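The Long Goodbye at Metby Harbor

After 20 years on the air, the evening serial is taking its biggest risk yet: letting viewers know who did it from the start.

Mar 6, 2019

The first thing Birthe Þorgeirsson did when she took over as head writer of Metby was cancel a wedding.

It had been on the story board for months. Two families, one church, a boat decked with flowers and the usual person bursting in at the usual moment. The scripts were half written. Þorgeirsson read them over a weekend, came in, and told the room they were starting again.

"There was nothing wrong with it," she says. "I could have watched it. But I knew what every person in that church was going to do, and so would anyone at home."

What replaced the wedding is the story now filling the show's early evening slot. Longtime harbor master Joel Sperling is poisoning his brother. Viewers have known this since the second episode of the winter run, when they watched him do it at the kitchen counter while the kettle came to a boil. Nobody else in town has a clue. There is no mystery to solve. The whole thing rests on waiting.

Metby began as a summer filler, ordered for a single season by a regional broadcaster that had lost the rights to a game show. The first episodes were shot in Davport, where the harbor still stands in for the fictional one, and they look like what they were: cheap, windy and hard to hear. Raimonds Vanags, who plays Joel, had four lines in the opener. One of them was "Morning."

He was supposed to leave in July of that year, lost at sea. The boat that was to be found drifting never passed its safety check, the scene was dropped, and Joel came home from his fishing trip with a cold.

"I had already said goodbye to people," Vanags says. "There was a cake."

He has been there ever since. Joel has run the harbor, lost the harbor, gone bankrupt, been married three times and spent one odd autumn as a deacon. Through all of it he was decent, a man who lent out his van. That is why Þorgeirsson chose him. She wanted the person viewers would least like to suspect, and she wanted to hand them the proof so they could not look away from it.

Vanags did not love the idea at first. He asked for a week to think it over, then asked for the full outline, which actors on the show do not usually get. He read it twice and called her at home.

"I told her I'd do it if he never explains himself," he says. "No speech in the rain about his father. If he starts explaining, he's asking to be let off."

She agreed, though she had already written the speech.
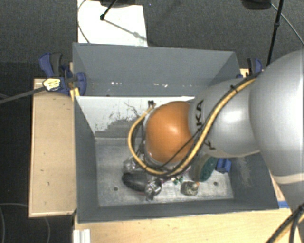
Metby is planned four months ahead, in a room above a tire shop that has two windows and one good chair. Each block of episodes starts as a stack of cards on the wall, and a story the length of Joel's will use 500 of them before it is done. Maarja Kazlauskienė, the story editor, keeps them in order. She has been with the show for most of its run and holds its history in her head, down to which characters have seen the inside of which houses. When she talks about how a slow plot ought to move she says a scene should tell you right away where to look. You watch the thing that can move. Her job on Joel's story is to make sure there is always one such thing in each episode, even if it is only a cup on a shelf.

She is also the person who says no. In the first draft, Joel's niece found a receipt from the garden store and worked it all out in a single scene. Kazlauskienė pointed out that the niece had been written as someone who throws away mail unopened. The receipt stayed, but it has now passed through the hands of five characters, none of whom has read it.

Fans have kept track of it. On the message boards they post its last known location after every episode.

The brother, Anders, is played by Manikandan Chettiar, who joined the cast last spring after a decade in theater. It is a strange part. He has to get sick by tiny steps, across scenes that are shot out of order, sometimes 30 pages in a day. He keeps a notebook with a number for each scene that tells him how tired Anders is. Makeup works from the same numbers.

"The hard part is that Anders is having a nice time," Chettiar says. "He thinks he and his brother are finally getting along. Joel cooks for him. They watch the boats. If you didn't know, it would be the warmest thing on the show."

Those kitchen scenes are what people write in about. They are long by the standards of the form, often four or five minutes with no music, and most were directed by Ottmar Mühlbauer, who came over from the hospital drama Talleck. He shoots them from the hallway, through the open door. He says he got the idea from growing up in a small apartment, where you heard most family business from the next room.

Mühlbauer likes to rehearse with real food and then let the actors eat through the take. Vanags, who does the cooking on camera, has learned to make a fish soup that the crew now asks for. Chettiar has had enough of it.

Not everyone is happy. Some longtime viewers feel that a good man has been spoiled for the sake of a headline, and they have said so in letters, more than 500 of them by the production office's count. Þorgeirsson has read a fair number and answered a few by hand. She understands the complaint. She grew up on this kind of television, watching with a grandmother who spoke to the screen, and she remembers being angry for a whole summer when a character she liked turned out to be a thief.

"But I remember that summer," she says. "I couldn't tell you what happened in the one before."

There is a money motive in the plot, tied to the sale of the old cannery, though the writers have kept it thin. Joel needs his brother's signature on the land and could probably have gotten it by asking. Kazlauskienė argued for that detail and had to fight for it. The network wanted a larger sum and a clearer threat, perhaps a loan shark. There was a version with a loan shark. He lasted two drafts.

How it ends is known to six people. Vanags is one of them, and he is a poor liar off camera, so he has stopped having lunch in the canteen. Two endings were shot for the harbor wall scene, which goes out in spring, and the cast members involved were given pages only for the parts they were in. Chettiar says he has a guess. He wrote it down, sealed it and gave it to Mühlbauer, who has lost the envelope.

The wedding, meanwhile, may yet happen. The scripts are in a drawer, and the bride and groom are both still in town and still engaged. Þorgeirsson would like to use the church before the lease on it runs out. She has asked Kazlauskienė to look at whether Joel might be invited.

Metby continues on weeknights through the spring.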